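Thermal anemometer
By Friederike Sperling, October
Filed under: Instruments > Air & Flow

A thermal anemometer measures air speed by heating a tiny sensor and working out how much heat the moving air carries off. I've used a Tremerix handheld for years and I still love it for slow drafts, the kind that won't budge a vane! Mine logs 250 readings, then starts writing over the oldest (learned that one the hard way). Give it 30 seconds to warm up, and point the dot on the tip into the flow.

Comments

Sihan Tang: Does the Barbier probe fit the same handle?

Friederike Sperling: It does, with the short adapter. I'd check the zero again after you swap, though,
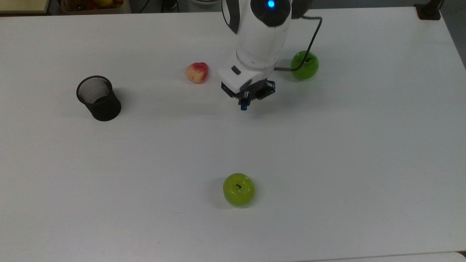 and keep the cap on while you do it, or a draft will throw the zero off.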